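Wednesday, 9:40 p.m.

Watched episode 5 of the Veserbridge singing contest with Gunvor Boström, on the broadcast feed this time. The stream runs 41 seconds behind and the vote window closes on broadcast time, so last week both of our votes were void.

Format notes. Two duets, then a solo round, then the judges' save. Florkine opened with a ballad in a key too low for her. The first verse was inaudible under the strings. She moved up an octave at the bridge and the mix recovered. Rønning took the second slot and held pitch throughout, but the camera cut to the audience during his only long note – the same error as in the semifinal last season.

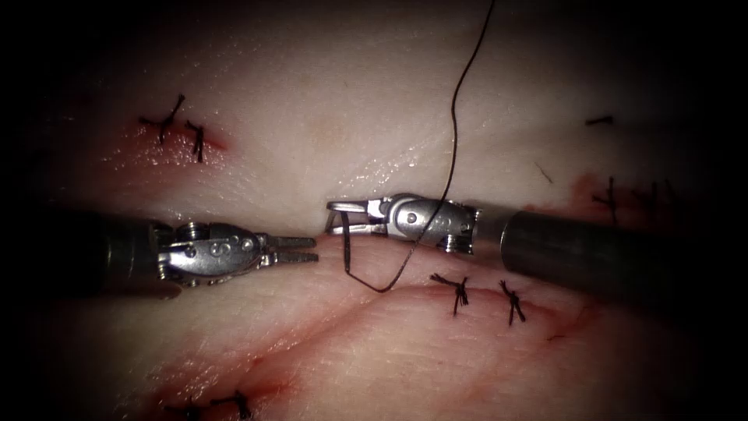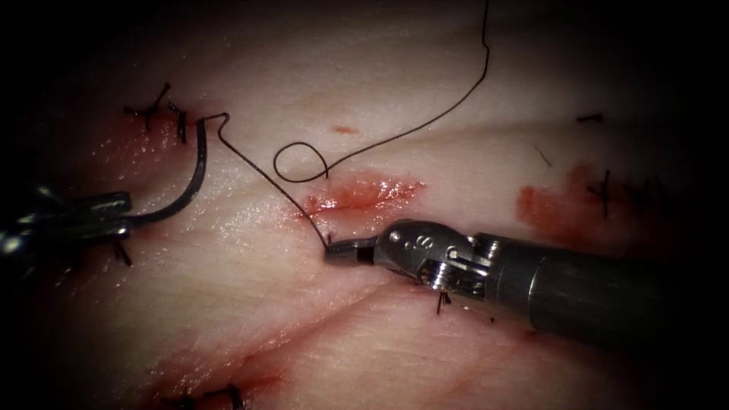

Two instruments over the tissue pad; the curved needle and black thread are in the second.

Scoring was changed again. The judges now carry 3 votes each and the public total is converted to a single block. Under that rule a singer can win the phone vote and still go home. Stelitum did exactly that tonight. Gunvor thinks the save should have gone to her, and on vocals alone I agree. Her breath control in the solo round was the best of the night, and the judges spent most of their comments on the staging.

Ad breaks were longer than in episode 4. The results segment started late and the closing song was dropped.

Predictions for next week: Rønning safe, Florkine in the bottom 2. Set the recorder for the full slot plus the news.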